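Keeping a Shared Bedroom in Order: Bedding, Storage and the Morning Routine

Project report, Home and Textile Studies, second year
Efraín Yupanqui

3. Method

The project compared two ways of making a bed in a small room. In the first, called the full method, everything is taken off the mattress, the bottom sheet is pulled straight and tucked in on all sides, and the comforter and pillows are put back one at a time. In the second, the short method, the comforter is shaken out and spread over the bed and the pillows are set against the head end. The sheet is left as it is.

Each method was timed with a kitchen timer from the moment the first item was touched. I did 32 trials in all, spread over May and the autumn term. Trials where I was interrupted were left out of the results and repeated on another day.

The bedding was ordinary household bedding. The pillows have plain red cotton covers, the comforter is pink with cartoon bears, and the bottom sheet is white with a pale grey leaf or flower pattern. I did not buy anything new for the project, apart from a set of sheet clips from Plovix which I tried in the last five trials.
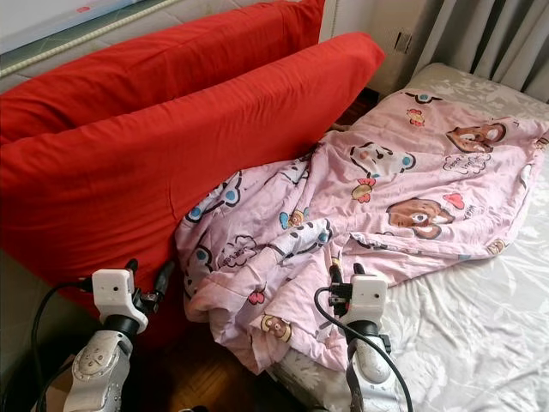 Room 201, 2022-11-13

The starting point for a trial was always an unmade bed. The comforter was bunched up, with one end over the side of the mattress, and the sheet had loose wrinkles. The pillows stood upright at the head of the bed by the window sill.

4. Results

The short method was faster every time. The full method was slower mainly on the side next to the wall, where the mattress has to be lifted with one hand while the sheet is pushed under with the other. The clips kept the sheet tighter but took extra time to fasten, and one came off in the night.

The comforter caused more trouble than I expected. It twists when it is pulled from one corner. Holding it by two corners on the same short side and shaking it twice worked best. The print is a help, as the bear faces show which way up it goes.

5. Discussion

The short method is good enough for weekdays if the sheet is done properly once a week. Wrinkles in the sheet show more than I thought, as the fabric has a slight shine. Manolakis, who shares the room, preferred the full method and did not mind the extra time.

All trials were done on one bed, so the results may not hold for a bunk or a double.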